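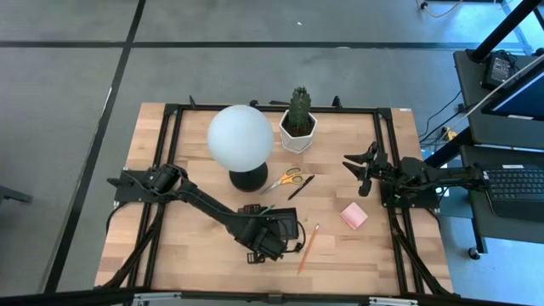

Filed under: Bench Reviews

The Brivgate two-arm kit has been on my bench since February. The short version: the mechanics are better than the software, and the desk-tidying package sold with it needs more setup than the manual admits.

The kit is two arms, mounted on opposite sides of an extrusion border bolted around a wooden top. Each arm carries a small camera near the wrist. Our task set is office clutter: scissors, a pen, a pencil, sticky notes. The lamp and the cactus stay put, and the planner is supposed to treat them as fixed obstacles. It does, once you enter them by hand.

Mounting both arms took me 7 hours, most of it squaring the rails. Tomos Jenkins did the second calibration and got through it in 19 minutes with the Cellura routine, so do that one first and skip the default.

Pens are the weak point. A thin cylinder lying diagonally gives the wrist camera very little to work with, and the default grip height is too high. I lowered it in the config file and left the closing speed alone.

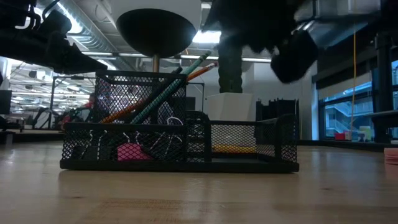

Mesh is a separate problem. The depth estimate goes through the holes and reports whatever is behind them, so the drop point for a pencil wanders. Hefin Beddoe suggested defining the organizer as a solid box with an open top, and that fixed most of it. Error 707 still appears when both arms plan into the same volume. Support says a patch is coming.

I have not tried the Otadora grippers yet. The adapter plate is on order.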